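Reality TV and the Working Cast Member: Notes for Unit 3

Shadi Hattar

These are my own notes, tidied up a little, so please don't quote them in your papers as if they were a source. If you missed class, read them with the Parri episode open in another tab. I jump around.

Where we left off: I'd asked you all why anybody signs up for a docu-soap when the first-season pay is so low. Most of you said fame. Fine, but fame is a slippery word, and I'd like you to stop using it for the rest of the unit! Try "audience" and see if your sentence still makes sense. A cast member gets an audience for eight or ten weeks. What she does with it is the part we're studying.

So, the Parri case. Parri ran two seasons, and the cast member we followed (the one with the skin care line, Lekau) had been selling at weekend markets before filming started. She had 187 customers on her mailing list. I love that number because she says it out loud in the first episode, and the editors kept it in to make her look small. Then the dinner fight airs in episode four, and the list goes past 1,000 before the next episode. She hadn't mentioned the product once in that fight. People went looking for her.

Go back and watch how the fight is cut. The first insult comes from the other end of the table, you hear it before you see who said it, and then we get three reaction shots in a row. I count reaction shots the way some people count calories. When they pile up like that, somebody in the edit has decided who we're supposed to side with, and it's nearly always the person whose face we've been looking at.
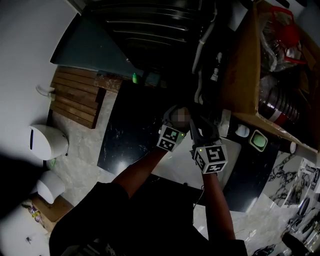

A few of you asked about the confessionals, and whether they're scripted. My answer is going to annoy you: mostly no, but the questions are. A field producer sits off camera and asks the same thing five different ways until a usable line comes out, and the cast member is told to fold the question into her answer. "When she walked in, I felt..." is a dead giveaway. Normal people don't talk like that. Check the earrings and hair too (yes, really), as one confessional outfit can get stretched across half a season of reactions.

Now the contract stuff, which I rushed through. Three terms to know for the quiz:

Likeness release. The production can use your face, voice and name in the show and in promoting the show. It gets interesting when a sponsor turns up. Godent, the whitening strips people, ran a spot with Parri footage, and two of the cast said they'd never agreed to it. They probably had.

Business carve-out. A clause that keeps the cast member's outside company hers. Without one, the production may ask for a slice of anything that gets launched while the show is on. Lekau had a carve-out and the swimwear line didn't, and you can see the difference in how often each one gets screen time. Think about who benefits from showing the swimwear!

Non-disparagement. You can't trash the show, the network or (sometimes) your castmates once it wraps. Keep this one in mind whenever you read an exit interview. If somebody sounds weirdly gracious about a person who threw a drink at her, there may be a clause behind it.

Which brings me to the reunion. I think it's the most honest hour of any season and I know plenty of you disagree. The cast has seen the episodes by then, they've read the comments, and they're arguing with the edit as much as with each other. Listen for "what you didn't see was." I heard it so often in the Parri reunion that I started a second page.

Reading for next time: the Fikance packet, pages 3 to 100. It looks like a lot, but the pages are mostly recap transcripts with huge margins, and you can skim the ratings tables. The interview at the back was done in August, after the second season wrapped, so watch for what she suddenly won't talk about.

Your short response is due by 31 December 2025. I know, I know, it's a rotten date, so hand it in early and go enjoy yourselves. Pick one cast member from any show, find one interview from before her first episode and one from after her last, and tell me what changed in how she talks about her work. Two pages, and please no plot summary. I've seen the shows.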